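Meeting-free August, three months later

I've been putting off writing this up, partly to let it settle and partly because the company newsletter already declared it a triumph. For anyone who missed it: in August, Romora banned internal meetings for the whole month. Patricio Quintana announced it in an all-hands meeting, which ran over.

The idea came from a consultancy called Casado, whose slide deck promised more "deep work" and happier teams. I asked where the numbers came from. They came from other Casado clients, who had filled in a survey Casado wrote.

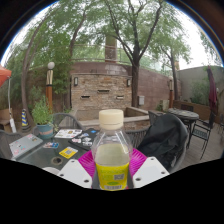
So what did we do with all that free time? On my team, we typed. I went back and checked our main chat channel, and it had 3932 messages in August. The month before it had 617. Some of that was a product launch, fine, but a lot of it was people trying to settle in forty replies what used to take a short call. Ji-hoon Ham and I spent 2 days disagreeing about a form that, when we finally broke the rules and phoned each other, we turned out to see the same way.

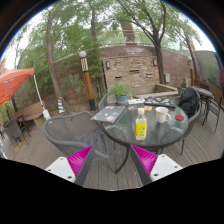 The survey at the end said 80 percent of staff felt "more focused." Maybe they did. I ticked that box myself, and I'm not sure I was – it was summer, half the clients were away, and my manager could see who had filled it in. Try it in a busy month and ask again.

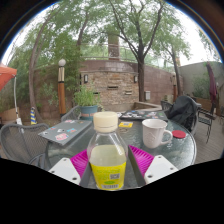 I'll give the ban one thing, which is that I worked outside more. A round glass-topped patio table, a bottle with a bright yellow label, no calendar pinging at me – I can see why people liked it. But I could have had that any month if the Monday status call weren't there, and that call is back, with two more people on it.

Ainhoa Gallardo thinks I'm being unfair and that any break from meetings is worth having. She may be right. Management wants to repeat it next year with a new tracking tool, and I've asked for a look at the raw survey answers first. No reply yet.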